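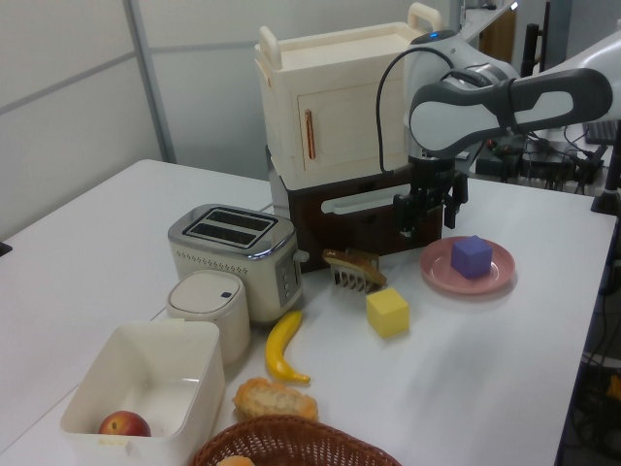 玩具厨房，奶白色上柜，深棕色底柜。

厨房改完了，住进来也用了几个月，之前有人问花了多少钱、怎么定的柜子，一次写完。比较长，分开发。

先说情况。老房子，厨房是长条形，一头窗一头门，只能做一排柜子。原来的底柜泡过水，侧板鼓起来，抽屉要往上抬一下才拉得开。吊柜还能用，但是挂得太高，最上面那层我踩凳子才够得着，放的全是不用的东西。

一开始只想换底柜。后来量尺寸的时候发现墙面往里斜，左右两头差得挺明显，新柜子靠上去后面会有一条缝，上面的吊柜又是按原来的墙装的。最后决定上下一起换。

找了两家报价。Bodau报3561，Sikder报2926，都含测量和安装，不含台面，不含拆旧。两家的板材厚度一样，差别主要在五金和抽屉数量。Bodau那份方案底柜有五个抽屉，Sikder只有两个，其余是对开门。

我把Sikder的方案改成四个抽屉再让他们报，价格就追上来了，比Bodau便宜不了多少。所以看报价单先数抽屉，再看总价。对开门的底柜便宜是便宜，里面的锅要蹲下去掏。

最后定的Bodau。来量尺寸的是Wyn Phillips，量了两遍，墙角和地面都用水平仪看过，窗台的高度也记了。他建议台面比我原来想的再高一点。我在家拿切菜板垫着书试了两天，他说的高度确实合适，切完菜腰不酸。

这个试法推荐给大家。网上有按身高算台面高度的公式，算出来可以当参考，但是每个人切菜的姿势不一样，穿不穿拖鞋也有影响。垫书，切一次土豆就知道了。

颜色。上柜浅，底柜深，上面奶白，下面深棕。原因很简单，厨房只有一扇窗，全深色会暗，全浅色底柜容易显脏，踢脚那里尤其明显。深棕也有问题，面粉和水渍干了以后看得很清楚，要擦。

门板选的哑光。样板拿回来放在灶台边上放了一个星期，故意用沾了油的手摸。亮面的一摸一个印子，哑光的好一些，但是擦的时候要顺着一个方向，来回擦会留道子。

把手纠结了很久。店里能选的有竖的有横的，还有不装把手、门板上沿做斜口的。斜口的好看，我妈来看了一眼说手上有水的时候抠不住。后来我在朋友家试了一下，她说得对。

装的是长条横把手，底柜抽屉统一，间距按最宽的那个抽屉定。吊柜门用竖把手，装在下角。注意一点，挨着墙的那扇门，把手会先碰到墙，门开不到底。要么加一条窄的封板，要么换薄一点的把手。我家加了封板，宽度是Wyn当场定的。

铜色的把手我喜欢，没买。同款不锈钢色的便宜不少，十几个加起来就是一笔钱。以后想换也容易，记得选常见的孔距，别选特殊尺寸。

台面另外找的Elter，879，石英石，含水槽开孔和磨边，不含运费。运费是到了门口才说的，吵了两句，最后各让一步。这个是我自己没问清楚，签之前应该让他们把“送到哪里”写上，送到楼下和送进厨房是两个价。

水槽下面那格别做抽屉。下水管、净水器、角阀全在里面，做了抽屉也是个U形的，放不了多少东西，修水管的时候还要整个拆出来。我家做的对开门，底板上铺了一张铝箔垫，漏水能看见。

烤箱嵌在底柜里，位置在灶台旁边。原来想做高柜，把烤箱放到胸口的高度，拿烤盘不用弯腰。但是高柜一做，台面就少一截，长条厨房最缺的就是台面，放弃了。一个月用几次烤箱，弯腰就弯腰。

烤箱后面要留散热的空间，说明书上都有尺寸图，定柜子之前先把烤箱型号定下来，把图发给做柜子的。反过来做的人很多，柜子到了烤箱塞不进去，楼下邻居家就是，最后把背板锯了一块。

插座。这个我最后悔。台面上装了三个位置，觉得够了，实际电饭锅和水壶长期占着两个，搅拌机一拿出来就要拔东西。至少多留一组，装在切菜的那一段，离水槽远一点。

灯做对了。吊柜底下装了一条灯带，开关放在吊柜侧面，手一伸就到。原来只有顶灯，人站在台面前面，影子正好落在案板上。灯带选色温的时候别选太白的，肉看起来颜色怪。

工期。签合同说四周，实际五周多，中间等门板。拆旧一天，水电改了两天，柜子安装一天半，台面隔了7天才来，要等柜子装好再复尺。这7天里水槽用不了，洗碗在卫生间洗的，提前买点能直接吃的东西。

来安装的两个人很利索，带头的叫Vernon Beaulieu，调铰链很耐心，每扇门都开关几次听声音。走之前教了我怎么调，铰链上那几颗螺丝，一颗管左右，一颗管前后，一颗管高低。过了几个月有一扇门往下沉了，我自己拧回来的，五分钟。

收边的胶要看着打。靠墙那条他们打得很好，水槽边那条有一段不均匀，当时没看出来，后来发黑的就是那一段。上个月我自己刮掉重打了一遍，用的防霉胶，撕美纹纸要趁胶没干。

收纳没买什么。抽屉里只放了可以调的隔板，刀叉那一格买了现成的。店里那种拉篮我没要，占的空间比装的东西多。转角篮也没有，因为一排柜子没有转角，算是长条厨房唯一省心的地方。

调料放在灶台左手边第一个抽屉，瓶盖上写字，拉开从上往下看。以前摆在台面上，瓶子外面一层油，现在不用擦了。盐和油还是放外面，每天用。

玩具厨房没地方放的人也可以考虑留一小段台面给小孩。我姐家的小孩来的时候就站在最边上那一段，拿塑料菜自己摆，不挡路。下面那个抽屉放的也是他的东西，高度他自己够得着。

有几个人问要不要买贵的五金。我的看法：滑轨买好的，铰链买中等的，把手随便。滑轨天天承重，锅碗一放很沉，差的用一年就涩了。

有人问Bodau现在还是不是这个价，不清楚，我的单子是3月签的。报价按延米还是按柜体算也要问一下，两种算法没法直接比。

暂时想到这些。吊柜的净高和底柜每个抽屉的内尺寸我有一张手画的图，字很丑，要的话留言，周末拍了发上来。

补一条，刚想起来：冰箱门的开启方向要先看好。我家冰箱在最里面，门往墙那边开，抽屉式的果蔬盒拉不出来，后来换了门轴的方向才行。不是所有冰箱都能换，买之前问。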